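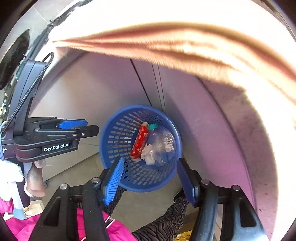

Search this site
Enter keywords
Go

Geum House Swap – Frequently Asked Questions

We love this club, and we love getting questions about it! These are the ones that land in our inbox most often.

What is a house swap?

You stay in another member's home while they stay in yours. No money changes hands between members. You get a real kitchen, a real neighborhood and usually a bookshelf full of things you would never have picked up yourself (half the fun, if you ask us).

Do we both have to travel at the same time?

No. Plenty of members do, but you can also earn nights by hosting and spend them later. Nights stay on your account for two years.

How much does it cost to join?

Membership is $100 a year per household, however many of you there are. The first swap can be booked as soon as your home listing has been approved, usually within four days.

My place is small. Will anyone want it?

Yes, yes, yes! Studios near the old harbor in Vostska are among our most requested homes, and a one-room cabin outside Trultov is booked solid every December. Tell people what you like about living there – the bakery, the light in the morning, the bus that goes straight to the lake.

What should I leave ready for my guests?

Clean sheets, one shelf in the fridge, a cleared drawer or two in the bedroom and a set of keys that has been tested. Put out towels for everyone, plus a spare. 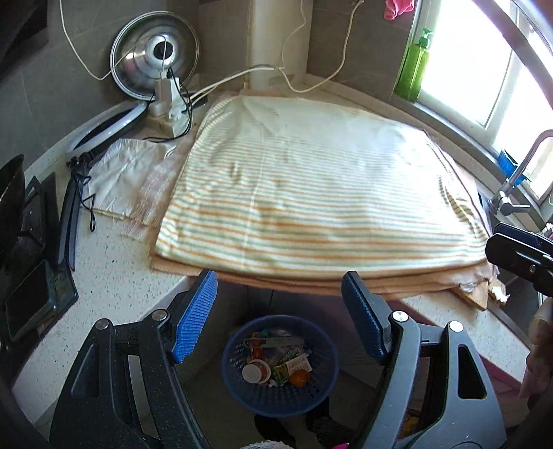 A few basics in the cupboard are a lovely welcome too: salt, oil, coffee, tea. Most of our members leave a page of notes about the heating and the trash days, and guests rave about those notes more than anything else.

Can I bring my dog?

Only if the host's listing says so. Ask early, and mention the size of the dog. Some hosts are delighted to have one around, and a few will even lend you a leash and a crate.

What if something gets broken?

Tell your host the same day. For small things, replace them or agree on a price between you. For anything bigger, fill in the damage form and we will help you both sort it out.

How long can a swap be?

Anything from three nights up. Long summer swaps go fast, so send those requests early.
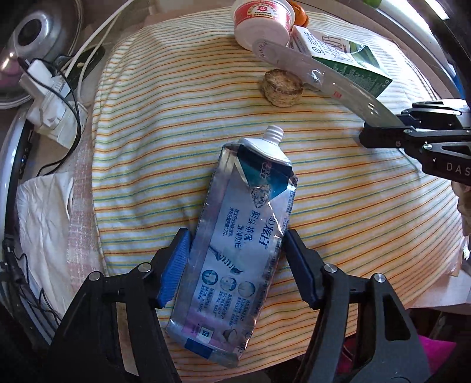
Can I cancel?

You can, up to three weeks before arrival, and your nights go back on your account. After that we ask you to help us find your guests another home. The Judotden group is wonderful at this – they have found beds for almost everyone who asked.

Related pages
How to write your home listing
Swapping with kids
Damage form
Member stories: a week in Vostska
Winter swaps in Trultov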